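Suche Suchbegriff eingeben Los

Pritden richtet Heißwasserplätze in den Arbeitsräumen am Standort Tollton ein

Tollton, 22.10.2020. Der Bürodienstleister Pritden stattet die Arbeitsräume im Haus Goodall in Tollton mit eigenen Plätzen für heißes Wasser aus. Bisher gab es im Gebäude nur eine Teeküche je Etage. Künftig steht in jedem teilnehmenden Raum ein Wasserkocher bereit, an dem Beschäftigte und Gäste Tee oder löslichen Kaffee aufgießen können. Auftraggeber ist die Hausverwaltung Lirnness, die das Gebäude mit 300 Arbeitsplätzen betreibt.

Die Teeküchen bleiben geöffnet, dürfen derzeit aber nur einzeln betreten werden. Vor allem am Vormittag bildeten sich deshalb Schlangen auf den Fluren. Lirnness hatte im Sommer die Mieter befragt, welche Entlastung sie sich wünschen. 80 Prozent der Antwortenden sprachen sich für einen Wasserkocher in der Nähe des eigenen Arbeitsplatzes aus. Ein Getränkeautomat im Foyer, der ebenfalls zur Auswahl stand, fand deutlich weniger Zustimmung.

Ausstattung mit wenigen Teilen

Ein Heißwasserplatz besteht aus einem weißen elektrischen Wasserkocher mit Sockel, einer rechteckigen Matte in Violett und einer Steckdosenleiste. Dazu kommen Pappbecher für Gäste. Einen eigenen Schrank oder einen Wasseranschluss braucht der Platz nicht, als Standfläche genügt das Ende eines vorhandenen Tisches. Das Wasser holen die Nutzer weiterhin in der Teeküche der jeweiligen Etage.

Die Matte kennzeichnet die Fläche, die für den Wasserkocher freigehalten wird. Unterlagen, Laptops und Ladegeräte sollen daneben liegen. Die Farbe wurde gewählt, damit die Fläche sich auf hellen wie auf dunklen Tischen abhebt. 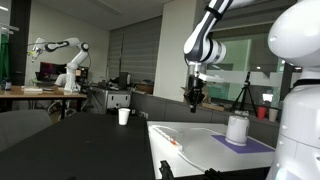 Man trinke wieder mehr Tee, seit der Kocher im Raum stehe, hieß es in einer Rückmeldung aus der Probephase. Gewünscht wurden darin außerdem ein fester Platz für die Teebeutel und ein kleiner Behälter für Abfälle. An den Pappbechern störe, dass sie leicht neben den Tastaturen stehen blieben, ein Regal für eigene Tassen wäre besser.

Pritden hat die Anregungen teilweise übernommen. Ein Behälter für gebrauchte Teebeutel wird ab November mitgeliefert. Regale für eigene Tassen können die Mieter auf eigene Kosten anbringen lassen, die Montage übernimmt Pritden. Pappbecher bleiben für Besucher vorgesehen, Beschäftigte werden gebeten, eine eigene Tasse mitzubringen.

Hinweise zur Nutzung

Jeder Raum erhält ein Merkblatt in deutscher und englischer Sprache. Darin sind folgende Punkte geregelt:

Der Wasserkocher bleibt auf der Matte und wird nur zum Befüllen und Ausgießen vom Sockel genommen.

Vor dem Einschalten ist der Wasserstand an der Anzeige des Geräts zu prüfen und der Deckel zu schließen.

Die Steckdosenleiste liegt mit Abstand zum Wasserkocher. Heizlüfter und weitere Geräte mit hoher Leistung dürfen nicht zusätzlich angeschlossen werden.

Kabel sollen weder über Laufwege geführt werden noch so hängen, dass man daran ziehen kann.

Am Ende des Arbeitstags wird das Restwasser ausgegossen und die Steckdosenleiste ausgeschaltet.
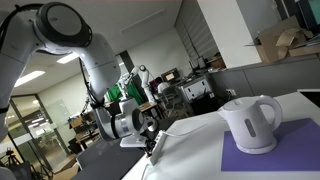

Entkalkt werden die Geräte einmal im Monat durch Pritden. Die Termine hängen auf jeder Etage aus, der Wasserkocher ist an diesem Tag bis mittags nicht verfügbar. Wer zwischendurch starke Ablagerungen bemerkt, kann dies am Empfang melden. Von eigenen Entkalkungsversuchen bittet das Unternehmen abzusehen. Die elektrische Prüfung der Wasserkocher und Steckdosenleisten ist im Vertrag mit Lirnness enthalten.

Zeitplan und Kosten

Im ersten Abschnitt werden 70 Plätze eingerichtet, beginnend im Erdgeschoss und im ersten Obergeschoss. Im November folgen die oberen Etagen, sodass insgesamt 100 Heißwasserplätze zur Verfügung stehen. Räume, in denen Speisen und Getränke aus betrieblichen Gründen nicht erlaubt sind, bleiben ausgenommen.

Für die Mieter entstehen in den ersten zwölf Monaten keine zusätzlichen Kosten. Danach wird die Wartung über die Nebenkosten abgerechnet. Mieter, die keinen Heißwasserplatz wünschen, können dies der Hausverwaltung schriftlich mitteilen. Bereits vorhandene private Wasserkocher müssen abgebaut oder zur Prüfung angemeldet werden.

Über Pritden

Pritden übernimmt Ausstattung, Wartung und Verbrauchsmaterial für Büro- und Laborgebäude. Zum Angebot gehören Teeküchen, Besprechungsräume und Empfangsbereiche.

Anfragen der Presse beantwortet die Pressestelle von Pritden am Standort Tollton. Der Abdruck ist frei, um ein Belegexemplar wird gebeten.

7 Mal geteilt 1 Kommentar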